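Kerstin Dalen 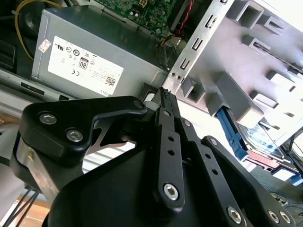 Kerstin Dalen is a former signals clerk and veterans' welfare organiser, best known as the founder of the Lindier Register, a record of women who served in military communications posts. She led the Register from its beginnings in 2009 until her retirement, and remains its honorary president.

Early life and service

Dalen grew up in the harbour town of Povton, where her father repaired marine radios. She left school at seventeen and worked for a short time in a telephone exchange before enlisting. After basic training she was posted to the signals school at Wallin, where she qualified as a teleprinter operator and was later made an instructor.

Her service lasted eleven years and included two postings overseas. She was promoted to sergeant during the second of these and was commended for keeping a relay station open through a long period of storm damage. She left the forces after the birth of her second daughter – the rules of the time made a return to her former trade difficult – and took a post in the records office of Povton hospital.

The Lindier Register

The Register takes its name from Lindier House, the former barracks in which its first meeting was held. Dalen had been trying to trace members of her own intake for a reunion and found that many had been entered in unit lists under initials only, or left out once they married and changed their surnames. With Wenche Blomqvist, a fellow instructor from Wallin, she began writing to former colleagues to ask for service dates, postings and photographs.

The first printed edition contained 544 names. It was issued in a run of 500 copies, most of which went to libraries, regimental museums and the women listed. A revised edition, edited by Holger Sjöberg, corrected a number of postings and added an index of maiden names. Later entries have been kept in electronic form only.

Welfare work

From the outset the Register received letters about pensions and medical claims as well as family history. Dalen set up a separate advice service, which helped former servicewomen to obtain proof of service where their papers had been lost. The service was run for several years by Leonilde Bragança and is now part of the Vosis Trust.

Recognition

Dalen was made a freewoman of Povton in October of the year she retired. A recorded interview with her, conducted by Kam-wah Ng, was added to the Register's collection on 2 May 2024. It runs to 3 hours and may be heard by appointment in the reading room at Lindier House.

See also

Signals school, Wallin
Vosis Trust
Women in military communications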